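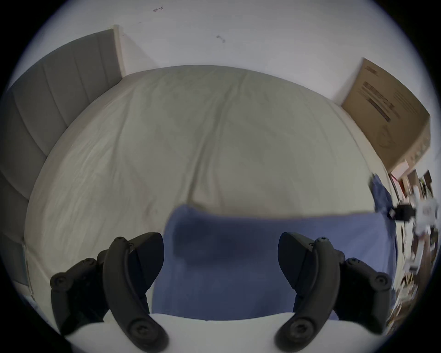

Blue cloth across the foot of a large bed.

CLEMSTEAD, August: Clora, the textile care division of Gistus, has released a revised specification for the low-temperature laundering of cotton bedding and everyday cotton garments. The specification replaces the interim version issued to commercial laundries and accommodation operators and takes effect on publication.

The revision covers woven and knitted goods labelled 100 per cent cotton. Cotton-polyester blends, towelling and quilted articles are excluded and will continue to be handled under the existing schedule.

It follows an 18-month trial at 16 commercial laundries, in which load mass, water hardness, spin speed and drying method were logged for each cycle. Dimensional change was measured in both the length and width directions after conditioning. Colour change was assessed separately, under a standard light source, by graders who had no access to the wash records.

"Most of the variation we recorded in knitted goods came from the dryer," said Hamdia Tsegaye, technical manager at Clora. "The interim version set a limit on wash temperature and left tumble drying to the operator's judgment. The revised version sets an end-of-cycle moisture value and requires a cool-down period before unloading."

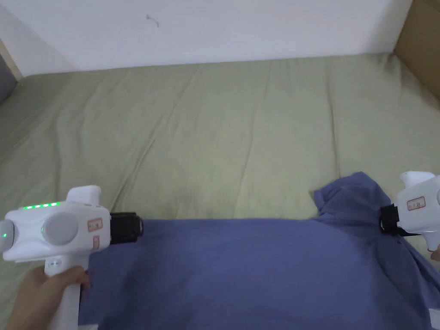
A white hand-held gripper with its green LED lights on.

The principal changes are in three areas. Detergent dosing is now expressed per kilogram of dry load, with a correction for water hardness. Coloured knits are to be washed separately from pale sheeting for their first cycles, regardless of any colourfastness rating on the label. Flat drying is recognised as an alternative to tumble drying for single-jersey garments, subject to a maximum stacking depth.

The section on folding and storage has also been rewritten. Articles are to be laid out fully and smoothed from the centre before the first fold is made. 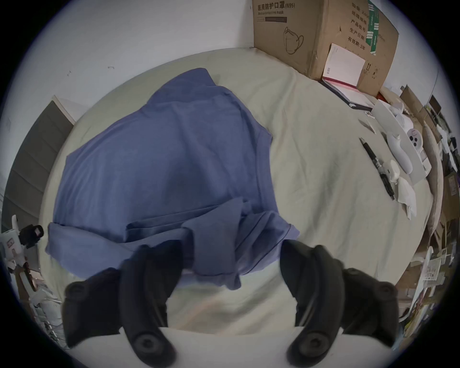 Fold lines should be kept clear of side seams and hems where practicable, as repeated creasing at a stitched edge was associated with localised distortion in the trial. Articles held longer than one month should be refolded along different lines.

Kuo-hua Lau, operations lead at Workneh, a linen hire firm that took part in the trial, said the per-kilogram dosing table had required new scales at two of its sites but no changes to washer programming.

Laundries working to the interim version may finish current contract periods before changing over. Audit checklists have been updated and can be requested in print or spreadsheet form. A supplement on linen and linen-cotton union cloth is in preparation.

Media contact: Valquíria Paiva, Communications, Gistus
Technical enquiries: Wubit Araya, Clora Textile Laboratory, Clemstead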